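Print
E-mail

21 March 2018

OK, first day of spring thread, because I finally finished walking the old Gorwood branch line end to end and I need to talk about it somewhere. Disused railways! They're the best walks there are and I will go on about it for a while.

1/ The line ran from Gorwood up to Tiden, mostly for timber, with a couple of passenger trains a day if you were lucky. The rails are long gone. What's left is a long green shelf along the hillside that never gets steep, as trains hated hills even more than I do.

2/ I did it in 3 goes. Gorwood to the viaduct, viaduct to Loltgate, Loltgate to Tiden. You could do it in 2 if you start early and don't stop to look at every culvert. I stop to look at every culvert.

3/ The culverts are so good, though. Someone cut those stones to fit a stream you could step over, way down a bank where no passenger was ever going to see them. Still carrying water, still square.

4/ The viaduct: you can't walk over it (fenced both ends, please don't), but the path drops down and goes right underneath, and that's the better view anyway. I ate my sandwich there and got a cold backside and didn't care.

5/ Things to look for if you're new to this: mileposts in the brambles, fence posts made out of old rail, and apple trees in odd places. I like to think those grew from cores thrown out of carriage windows. No proof at all, I just like it.

6/ Found 46 of the old numbered marker stones between the viaduct and Loltgate. I'd planned to find them all but the cutting past the quarry was a swamp. Going back in July when it dries out!

7/ Loltgate station is somebody's house now, and they've kept the canopy and painted it dark green. The platform is a flower bed. I stood in the lane grinning at it like a fool until their dog noticed me.

8/ The tunnel after Loltgate is 1,597 feet long and it bends, so for a bit in the middle you can't see either end. Bring a real flashlight, your phone won't cut it. I sang most of the way. Great acoustics, terrible singer. 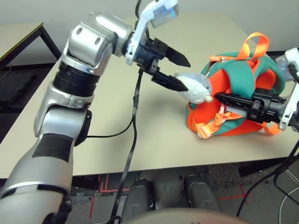

9/ Shoes: the ballast is still there for long stretches and it's murder in thin soles. I wore my old boots for the first two parts, switched to running shoes for the last one and regretted it by the first bridge.

10/ If you want to read up first, get the Mekonnen guide from the library. It's old and the maps are hand drawn, but every bridge is in there with its number, and there's a fold-out of the Tiden yard with all the sidings. I've renewed it so many times they must think I've lost it.

11/ Tiden itself: the engine shed is a tire shop, the turntable pit is a pond with ducks on it, and the bakery on the corner does a cheese roll the size of your head. The bus back to Gorwood stops right outside. Check the times before you go, the last one leaves earlier than you'd think.

12/ Next up is the quarry spur, if I can work out where it left the main line. There's a dip in a field that looks promising. If you've walked it, or you know which side of the road bridge it went, please reply, I'd love to hear!

Print
E-mail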